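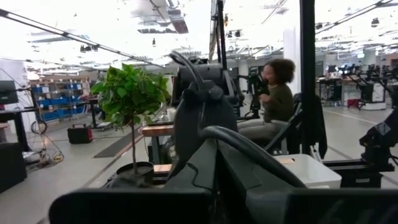
Roller skating came back to her in one evening, according to Pauline Treloar, and her knees were the last part of her to believe it. She had come along to the trial night in Mottram meaning to stand at the side and hold the coats, and by the second song she was doing laps.

Indoor roller skating returns to Mottram
January
By Freya Stockdale

Search this site
Enter keywords
Go

Trillport Skate is thrilled to announce that regular indoor roller skating is coming back to Mottram this spring, with open sessions, beginners' classes and a weekly roller disco at the Wedeck Hall. It is the first time the town has had its own indoor skating since the old rink shut its doors, and we can't wait to see people rolling again!

The hall has 4,000 square feet of skating floor, which gives plenty of room for new skaters to wobble along near the wall while the quicker ones get on with it in the middle. The surface was sanded and sealed over the winter, and it has a lovely bit of grip to it – enough that you can push off properly without your wheels sliding away from under you.

We are talking about quad skates here, the classic kind with two wheels at the front and two at the back. Inline skates are welcome too, as long as the wheels and brakes are clean and don't leave marks. Anyone bringing their own pair should get there a few minutes early so that we can have a quick look at them before they go on the floor.

If you haven't got skates, please don't let that put you off. We have 60 pairs for hire, from small children's sizes right up to the sort of boots that make you look twice, and they come with knee pads, elbow pads and wrist guards. Hire skates were supplied by Standero, and the helmets are new. Pads are a must for all beginners' classes and a very good idea the rest of the time (falling over is part of it, and it hurts a lot less with pads on).

Beginners' classes

Each class lasts 35 minutes, and the first one starts sitting down. You learn how to lace the boots so your ankles feel held, how to get up off the floor on your own, and how to fall forwards onto your pads. After that comes the duck walk, then the first proper glide, then stopping. A course runs for four weeks and by the end most people can get round the hall in both directions and come to a halt somewhere near where they meant to.

Freya Stockdale, who will be teaching the classes, said: "I learned on a garage forecourt with one skate too big, so I know what it's like to be frightened of your own feet. There's a moment when you stop walking and start rolling, and people's faces just go. I've had grown men shout out loud. I still get that feeling myself when the floor's quiet and there's a good tune on, and I want everybody in Mottram to have a go at it."

Adults and children are taught in separate groups. There is a class for parents who would like to skate with their little ones instead of watching from a bench, and a slower daytime group for people coming back to skating after a long gap. That one already has a bit of a following from the trial nights, and there was talk of matching socks.

Roller disco

The disco starts at 7pm and the music covers everything from old soul to last year's pop. Requests are taken at the desk. Skating is anti-clockwise for most of the night, with a change of direction once an hour – do try it, as it's harder than you'd think! There will be a short backwards-only spell for those who have been practising in the kitchen.

Hot drinks, squash and toast will be on sale at the side of the hall. Please keep food and drink off the skating floor, as even a small spill can bring a whole line of skaters down.

Places on the beginners' courses need to be booked ahead. Open sessions and the disco are pay on the door. Skaters who would like to help teach, and anyone who can fix a sticky wheel bearing, should ask for Freya at the desk.

Recent news
Looking after your wheels and bearings
Roller disco playlist: send us your songs
What to wear for your first skate
Trial nights at the Wedeck Hall: thank you for coming
Skating backwards: a gentle start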